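연구소 소개

홈 > 연구소 > 소개 > 연구 방법

플레롤러 연구소는 사람의 손동작 시연으로부터 로봇의 조작 기술을 학습시키는 방법을 연구하는 기관입니다. 본 연구소는 가정과 소규모 작업장에서 이루어지는 일상적인 조작, 곧 집기, 옮기기, 놓기, 정렬하기를 주된 연구 대상으로 삼고 있으며, 시연 수집과 정책 학습, 실기 평가를 한 조직 안에서 수행하고 있습니다.

설립 배경

본 연구소는 원격 조종 방식으로 수집한 시연의 한계를 검토하던 소규모 연구 모임에서 출발하였습니다. 당시의 원격 조종 장비는 설치에 시간이 오래 걸리고 실험실 밖으로 옮기기 어려웠으며, 조작자가 숙련되기까지의 기간도 길었습니다. 초대 소장 카리스 다피스는 로봇 본체 없이 손에 쥐는 그리퍼만으로 시연을 기록하는 방식을 연구소의 중심 과제로 정하였고, 이 방침은 현재까지 유지되고 있습니다.

연구 조직

연구소는 시연수집실, 학습방법실, 평가실의 세 개 실로 구성되어 있습니다. 시연수집실은 은와소로 레마 실장이, 학습방법실은 쇼네드 로울랜즈 실장이, 평가실은 므웬데 라이저 실장이 각각 맡고 있습니다. 장비의 설계와 유지 보수는 트레버 란데그 책임기술원이 총괄합니다.

연구 방법: 호카르 절차

호카르(Hokar)는 본 연구소가 정립한 시연 수집 및 선별 절차의 명칭입니다. 수집자는 카메라가 장착된 휴대형 그리퍼를 손에 쥐고 과제를 수행하며, 이때 기록된 손목 시점 영상과 손가락 간격, 그리퍼의 이동 궤적이 학습 자료가 됩니다. 모든 시연은 손가락을 벌린 상태로 작업면 위에서 시작하는 것을 원칙으로 합니다. 시작 자세를 통일하면 서로 다른 수집자의 기록을 동일한 기준에서 정렬할 수 있습니다.

작업면은 과제마다 별도로 지정합니다. 무늬가 있는 면과 없는 면, 밝은 면과 어두운 면을 고루 포함하도록 하고, 조명 역시 균일한 조건에 한정하지 않습니다. 초기 연구에서는 단색 매트를 깐 작업대만을 사용하였으나, 이렇게 학습한 정책은 나뭇결이 있는 탁자에서 물체의 위치를 잘못 추정하는 경우가 잦았습니다.
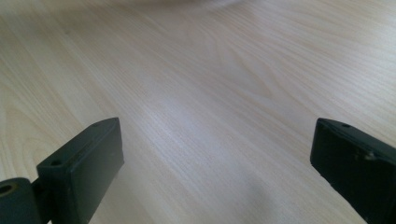
이에 따라 시연수집실은 작업면의 종류를 수집 계획서의 필수 기재 항목으로 정하고, 물체를 잡지 않은 구간도 삭제하지 않고 보존하도록 하였습니다. 빈 작업면 위를 이동하는 구간은 접근 동작의 학습에 쓰이며, 배경의 변화에 대한 정책의 민감도를 점검하는 자료로도 활용됩니다. 그리퍼 자체가 작업면에 드리우는 그림자 또한 보정하지 않은 채로 둡니다.

선별 기준

수집된 시연은 두 단계의 검토를 거칩니다. 첫 단계에서는 궤적의 끊김, 시각 동기 오류, 손가락 간격 값의 누락을 자동으로 검사합니다. 둘째 단계에서는 수집에 참여하지 않은 연구원 2명이 영상을 독립적으로 열람하고 과제의 완료 여부를 판정합니다. 두 사람의 판정이 다를 경우 해당 시연은 보류 목록으로 옮기며, 평가실의 재검토를 거친 뒤에만 학습에 사용할 수 있습니다.

주요 연구 결과

호카르 절차를 적용한 첫 번째 자료집 프리머스(Primus)는 3000건의 시연을 대상으로 선별을 진행하여 2918건을 최종 수록하였습니다. 학습방법실은 이 자료집으로 탁상 정렬 과제의 정책을 학습시켰고, 평가실은 학습에 포함되지 않은 작업면에서 70회의 실기 시험을 실시하였습니다. 단색 작업대의 시연만으로 학습한 정책과 비교한 결과, 다양한 작업면의 시연을 포함한 정책은 접근 단계에서의 정지와 헛집기가 뚜렷하게 적었습니다.

다만 반사가 강한 면과 투명한 물체가 함께 놓인 조건에서는 두 정책 간에 의미 있는 차이가 확인되지 않았습니다. 평가실은 이 조건을 후속 과제인 로이드(Lloyd)의 범위에 포함하였으며, 손가락 끝의 접촉 정보를 영상과 함께 기록하는 방안을 검토하고 있습니다.

자료의 관리

시연 자료는 수집 장소의 책임자로부터 서면 동의를 받은 경우에만 기록합니다. 영상에 개인의 얼굴이나 문서가 포함된 시연은 수록 대상에서 제외하고 원본을 폐기합니다. 자료집의 열람을 희망하는 교육 기관과 연구 기관은 소속 기관장의 확인을 받은 신청서를 시연수집실에 제출하여야 합니다.

협력 및 방문 안내

본 연구소는 매년 1월 공동연구 제안을 접수합니다. 제안서에는 대상 과제와 사용할 작업면, 평가 방법을 명시하여 주시기 바랍니다. 시설 방문은 오전 10시부터 오후 4시까지 가능하며, 사전 예약이 필요합니다.

관련 메뉴
연구 조직 | 자료집 열람 신청 | 공동연구 제안 | 오시는 길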